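Resetting the tabletop arm after a board swap

I spent most of May getting the tabletop arm back to where it was before we replaced the work board. The old board had worn a shallow groove where the rod kept dragging blocks along the same line, and the smaller pieces had started to tip when they crossed it. A new board sounded like a ten-minute job. It took two evenings, and most of that was my own fault.

The first thing I got wrong was height. The arm doesn't measure where the board is. It trusts a number in the Lightfoot config file, and that number was set for the old board, which had been sanded at least once before I took over the cell. I ran the home routine without changing it and the rod came down hard enough to trip the force limit. No damage, but I took the tip off and checked it anyway.

What I do now is jog down by hand with the speed at its lowest setting, slide a strip of paper under the tip, and stop when the paper starts to catch. Then I back off 2 mm and save that as the working height. I repeat it near each corner. If the corners don't agree, the board isn't sitting flat, and there's no point going further until it does.

Mine didn't agree. There was a bit of swarf under one side from when Harriet Ferreira drilled out a stripped hole in the table. I vacuumed the whole surface, put the board back against the bolts and got matching readings the next time. 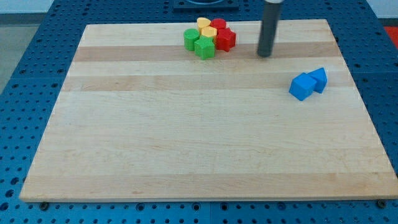

The new board on the table, with the rod down between the main cluster and the two blue blocks.

The bolts along the near edge should touch the board and nothing more. I used to crank the board up tight against them, and I think that's what bowed the last one.

After height comes the sweep boundary. Grikarix, the control software, keeps the limits in its own file and doesn't read them from Lightfoot, so you have to enter them twice. I have 61 mm as the margin on the far side, because the arm loses some stiffness when it reaches out that way and I don't want it near the mount. The near side can be much tighter.

Then I run the push test. It's 377 short moves over the full area with no blocks out, and I stand there with a hand near the stop button for the first few rows. After that I put the blocks back and let it push them around at half speed while I listen. A clean push is nearly silent. If the tip chatters, the height is a hair too low.

The last item is the tip itself. I wipe it with alcohol and check the collar screw, which is a Terkine part and likes to back out. A drop of the weak threadlocker holds it. Don't use the strong kind unless you want to be heating it off later.

I wrote the new values on tape and stuck it inside the cabinet door, next to the old ones. Next on the list is the cable at the second joint.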